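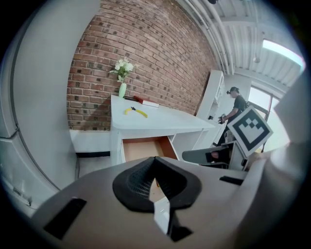

wmellor: Wendy Mellor disagrees with the Trimer notes on this. Hand-held demos, she says, need the marker in view at the start of each take or the pose drifts.

andov_k: Not my result. 154 drawer demos by hand, 3 rejected for drift. Remote control gave me 28 usable in the same time.

stav77: Remote control records the joint limits, though. Hand demos go places the arm can't reach.

andov_k: Then filter on reach before training.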